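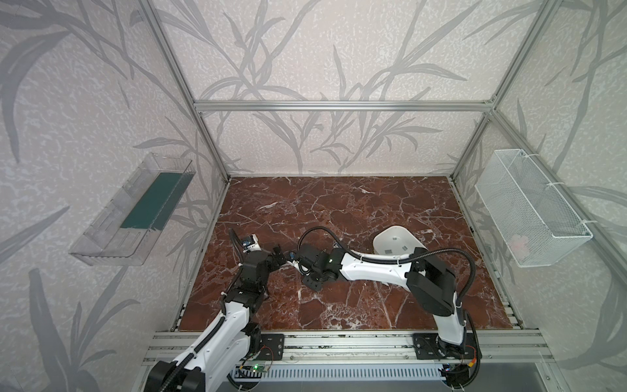

Department of Sport Economics and Performance Analysis, Tristomcombe

3.2 Goalkeeper Transfers and the Length of the First Contract

The records used in this section cover 658 permanent transfers of professional goalkeepers. Loans were removed, as were moves in which the player was registered as cover and did not appear in a league match during the first season. Fees were taken from the Imoletti register and adjusted for inflation in the league of the buying club. Where the register gave a range, the lower value was used.

Earlier work on outfield players (Tomov) found that buying clubs tend to judge a signing within the first season and that the fee has little bearing on how long a player keeps his place. Goalkeepers were left out of that study on the grounds that a single position does not allow rotation in the usual sense. Toivonen later argued that this was the very reason to study them separately, as a change of goalkeeper is a clear decision by the head coach and can be dated to a match.

We follow Toivonen in treating a goalkeeper as displaced when another player starts eight league matches in a row while the first is fit and available. Cup matches are not counted. Many clubs select their second goalkeeper for these fixtures as a matter of policy, and including them would overstate the number of displacements.

Figure 2. Share of goalkeepers keeping their place, by fee band and season after transfer.

Goalkeepers in the highest fee band kept their place longer than those in the middle band, but the gap closed during the second season. A change of head coach was the strongest single predictor of displacement in every band. The number of goals conceded had a weaker effect than expected once the strength of the opposition was taken into account. Errors leading directly to a goal mattered more, particularly when they came within 2 matches of each other.

The age of the replacement was also examined. Clubs that had paid a high fee were more likely to turn to an older player already in the squad, while clubs in the lowest band more often promoted from the academy. The data do not show whether the choice was made by the coach or by the board, and we make no claim on this point.

Sales after displacement are treated in Section 3.3.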